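Kudum Household Textile Terms, release 2

Data card. Maintainer: Ekene Nwankwo. Last revised October 20, 2022.

Summary

Kudum is a word list of names for fabrics, fillings and soft household goods, collected from mail-order catalogs and repair manuals. It holds 1,190 entries in plain text, one per line. Each entry gives a headword, a part of speech, a short definition and a source code. It was built for spelling correction and catalog search.

Sources

Entries were drawn from 133 printed catalogs held in the Hirnau trade library and from the Etim mending guides. Catalogs without a printed year were left out. Scanned pages were read by OCR and then corrected by hand — the OCR output is not part of this release.

File layout

terms.tsv: the main list, UTF-8, tab-separated, no header row
sources.tsv: source codes and shelf marks
variants.tsv: older spellings mapped to current headwords
CHANGES: edits by release

Field 3 of terms.tsv may contain semicolons. Do not split on them.

Category: toys and plush

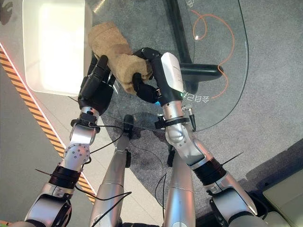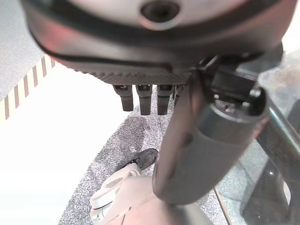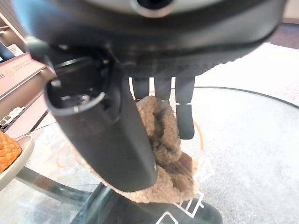 Fig. 1. Category illustration, three views. The tan plush toy is in the first.

The category has 17 subheadings. "Plush" is listed twice, once as a fabric and once as a finished article, and the two senses have separate IDs. "Pile" and "nap" are not merged, although several catalogs use them for the same thing.

Known problems

Source code D4 covers two different Domoris catalogs. Around 150 entries carry it and cannot yet be assigned to one or the other.

Plurals are inconsistent in the bedding category. "Ticking" has no plural; "batting" has one, taken from a single source.

Trade names were removed where they could be recognized. Some that passed into general use remain in lower case.

Definitions for fillings are short and should not be used for safety or labeling work.

Updates

Corrections are merged each December. Send the entry ID, the proposed text and a source code — reports without a source are kept but not applied. IDs of deleted entries are not reused.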